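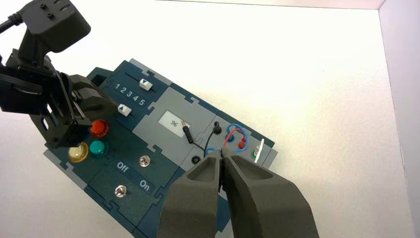 Celebrity apologies have a standard length now. The one Qianru Zheng posted on June 4, 2018 ran to 45 words, and most of them were used before, by other people, for other offenses. She was sorry to anyone who felt let down. She was taking time to reflect. Comments were switched off.

The offense was leaving the cast of the talk show Halliday six episodes before the end of its season. Her contract allowed it. The network had agreed to it in writing. Her co-host, Baoshan Cheng, said on air that he had known for weeks and wished her well. On any ordinary reading there was no injured party.

The apology came anyway, and it should not have. A public apology is a statement that a duty was owed and broken. When it is issued for a lawful and courteous exit from a job, it creates the duty after the fact. The next host who leaves a show early will be measured against it.

I read 500 of the replies left on the network's own page for the show. Few of them mentioned the departure itself. Most dealt with whether Zheng had written the statement, whether the wording was cold, and why Cheng had not shared it. The apology had become the story, and it stayed the story until July, when the network announced a replacement and the fan sites moved on to her.

Agencies will say that silence costs more. That may hold where there is a real grievance - a canceled tour with no refunds, say. It has not been shown for cases like this one, and the agencies that sell the statements are poorly placed to judge.

A plain notice would have been enough: the date of her last episode, a line of thanks to the crew, and the name of whoever handles her bookings.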